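Worktop tips from a robot open day

I went to the Perstead open day in October for the free tea and came home with advice on tidying the kitchen.

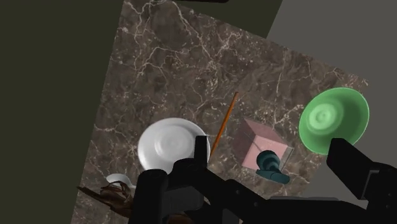
Mellari had the big stand by the door and was showing its table-clearing program, first on a screen and then with an arm bolted to a bench. It took 274 seconds to put one saucer on a rack. My household has been known to take until Thursday week, so I kept my remarks to myself. A few things I have pinched from them:

Clear one end first. The Nenico people start every run with an empty patch to put things down in. I now keep the 10 inches beside the sink bare, and defend it.

Plates before oddments. Pens, knobs and whatever fell off the blind go in a bowl for later.

Leave finger room. If a gripper can't get round a cup, neither can you with soapy hands — space them out on the drainer.

Veined marble hides crumbs beautifully, which is a polite way of saying you must wipe it by feel. Warm water, a drop of washing-up liquid, dry cloth after. No vinegar on it, ever.

Gallegos were selling a drawer organiser at £70. Mine is a cut-down shoebox and has so far needed no software updates.

Doors open again in March, from 10. Parking is dreadful.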